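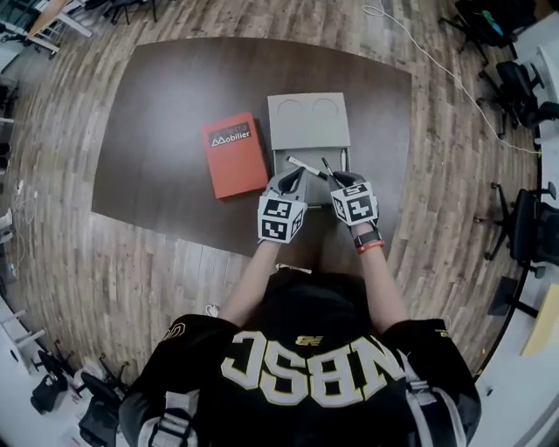 Adjunto 1. Vista de cabeza, cubos de marcadores en ambos guantes, caja gris en el centro de la mesa.

Ticket 1577 - Tikgate / seguimiento de manos
Estado: en observación
Abierto por: Kerstin Moen
Asignado a: Vilgot Rustad

Descripción
La pose de la mano derecha salta al cargar el episodio en el visor. La izquierda se mantiene estable. El salto es de orientación; la posición apenas cambia. Versión del paquete de percepción: la de abril.

Kerstin, 9:40
Recalibré la cámara y el error sigue igual. Ocurre en 13 episodios del lote Fotness, todos con la caja gris.

Vilgot, 11:15
Mirando el adjunto, el cubo derecho se ve con un patrón claro. Descarto por ahora que falte el marcador. En los registros, el detector pasa a resolver con una sola cara y elige la solución reflejada. ¿Puedes subir el umbral de ambigüedad a 4 y reprocesar?

Kerstin, 12:30
Hecho. Quedan 2 episodios con saltos. En los dos, el filtro arranca sin pose previa.

Vilgot, 15:05
Entonces es la inicialización. He cambiado el filtro para que espere a tener dos caras válidas antes de publicar la primera pose. Está en la rama de Dimora, sin fusionar.

Pendiente
Reprocesar el lote completo con la rama nueva.
Comprobar que la espera inicial no descuadra las marcas de tiempo.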